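Cross-Border Contact Program: Interim Report to the Funder

Since December, the Skeven office has kept the military contact line between the two governments staffed every day, including during the naval exercise. Of 1059 calls placed, 546 concerned fishing boats near the maritime boundary.

Talks on family visits resumed at the working level. The parties have exchanged lists covering 3323 applicants, and 389 cases have been cleared by both sides.

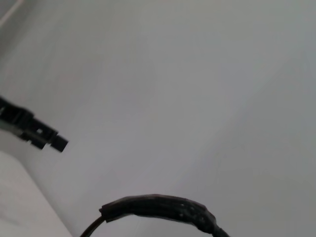

Plain pale grey surface.

The second round of ministry talks was postponed after the exercise was announced - no new date has been set. Teófilo Villanueva, program lead, requests that the unspent travel funds be carried into the next period. Interpreter costs remain within budget.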